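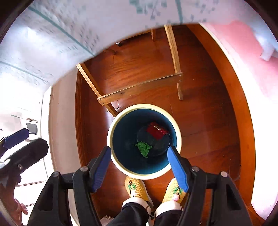
What is a ghost light? It's a light that shows up over and over in the same place, usually low to the ground, with no lamp or car that anyone can tie it to.

Print this post | E-mail this post

I've been reading up on the one at Muli for most of the winter. Muli is a bend in the old road below Zelum, and people have reported a pale light there since before the road was paved. It sits over the ditch, drifts toward the creek and goes out. A few people say it followed them. Most say it stayed put until they got within 200 feet or so of it.

The best source I found is a set of notes by Upendo Mfaume, who lived in Zelum and wrote down every report she was told. There are 227 entries. Some are one line long. She put down the time, the weather and which way the person was walking, and she left out her own opinions, except for one entry where she wrote "he had been drinking" and underlined it.

I went through all of them in February. What stood out was the weather. Clear, cold nights with no wind come up again and again. That fits the headlight explanation, where cold air bends the beams from the highway on the far side of the valley. I think that covers a lot of the reports.

It doesn't cover the early ones. Mfaume has 20 entries from people who saw the light before the highway was built, including a mail carrier who described it the same way people do now. Swamp gas gets suggested for those, but the creek there runs over rock and there isn't much swamp.

I drove out on a Saturday and parked at the bend until 2 a.m. I saw two trucks and a deer. I'll try again when it gets cold, and next time I'm walking down to the creek.

Recent posts
The Prirnedetti footsteps, part 2
Knocking in the Zaston mill
100 years of Zelum ghost stories
Why old houses smell like pipe smoke

This site uses cookies. By continuing to read you agree to their use.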